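From: Charalambos Vrettos
To: Jollville Robotics Club list
Subject: Re: [jollville-robots] Sunday and the bin picking

Gretska wrote:
> Two questions before Sunday. Are we still on one bin, or did the
> rules change again? And can somebody please explain why the log
> has 1306 attempts in it when the plan said 1154? I have to put a
> number in the report and would like it to be the right one.

One bin for scoring. The second bin is where the parts go, same as it was in April, and same as it will be until Sareck finds another rules document to read aloud to us.

As for the log, the plan was 1154 and then Gkikas left the script going through dinner. The extra ones are perfectly good attempts, they just have no labels. Use 1154 in the report and put the rest in an appendix, where they will be safe from readers. 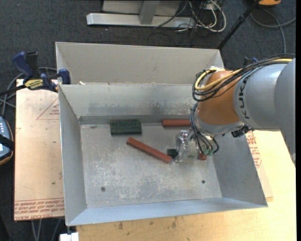 The long bars are still the sore point. When one lies along a wall the planner wants to come in at an angle the wrist doesn't care for, and it thinks about this for most of a minute before giving up. I've set the timeout to 60 seconds so it can at least give up on schedule. Speed stays at 80 percent until the demo is over. Yes, Gkikas, I know it goes higher.

For Sunday: doors at 10, and whoever moves a clamp redoes the calibration, start to finish, without sighing. Sareck has the pendant first, then Gretska. Bring your own coffee. The club coffee is from the fall semester.

Charalambos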